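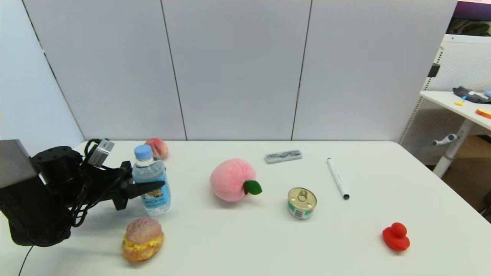

Search this manual Enter keyword Go

Section 4: Setting Up Your First Shopping List

Now for the fun part! Your Himen pantry planner is installed and signed in, so let's get a real list going. Plan on 15 minutes for your first one. After that it goes a lot faster, especially once your usual items are saved.

1. Open the Lists tab and tap New List. Give it a name you'll recognize later, like "Saturday market" or "Lunches."

2. Tap Add Item and start typing. Himen comes with 3,150 everyday groceries already loaded, so most things pop up after two or three letters (try "pea" and you'll get peas, peaches, peanuts and pears all at once).

3. Choose a unit. Fruit can go in by piece or by weight. Drinks go in by bottle or by case.

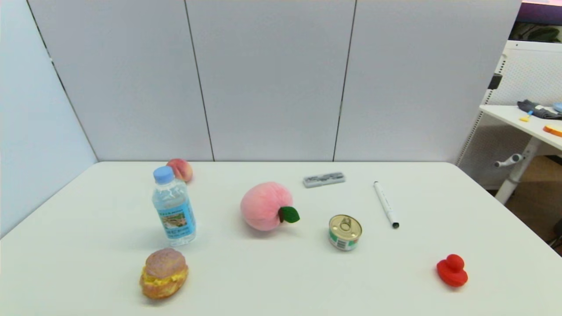
4. Set a Keep On Hand number for anything you never want to run out of. When your stock drops below that number, the item jumps onto your next list all by itself. I love this one for drinking water and coffee!

5. Tap Save. A green check mark appears beside the list name.

Note: Keep On Hand works only for items that have a unit. If the box is gray, go back to step 3.

Caution: Deleting an item from the Pantry tab also deletes its Keep On Hand number. To take it off one list only, swipe left on the list itself.

4.1 Sorting by Store

Himen can put your list in the order you walk the aisles, and it's wonderful on a busy day. Go to Settings > Stores, pick your store, then drag the sections up or down until they match your route. Produce first, bakery second, bottled drinks last is how I have mine.
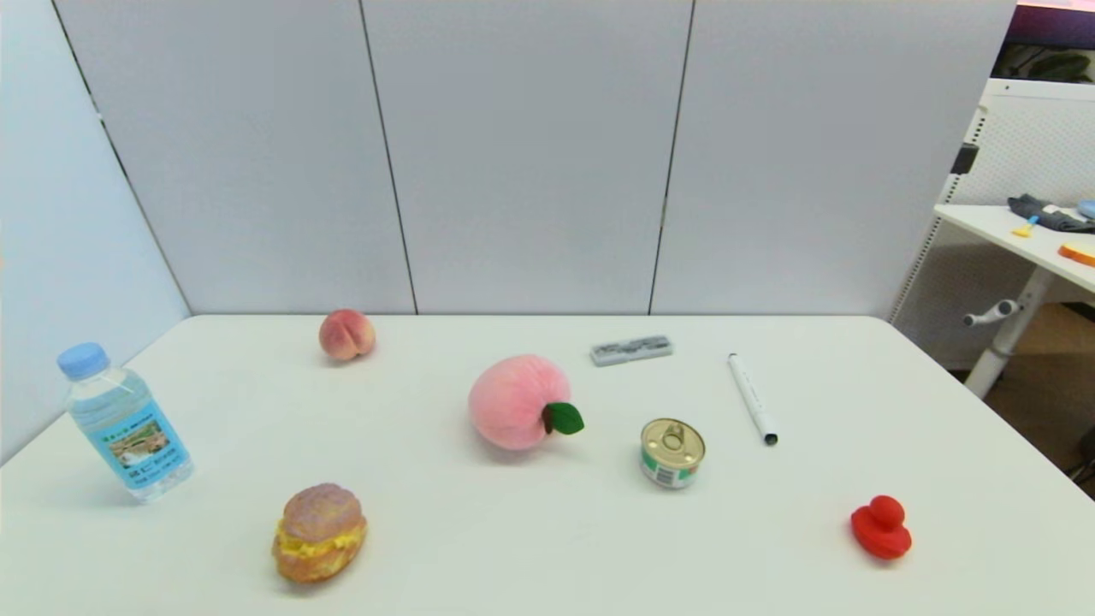

Photo: Tallent

If your store isn't there, tap Add My Own and type in the name. You can copy the layout from another store and change just the parts that differ, which saves a lot of dragging.

4.2 Sharing a List

1. Open the list and tap Share.
2. Enter the other person's email address.
3. Choose Can View or Can Edit.

Note: Both phones need the May update or later. On older versions, shared lists open but check marks won't carry over. If yours seem stuck, pull down on the list to refresh it, then see error 334 in Section 9.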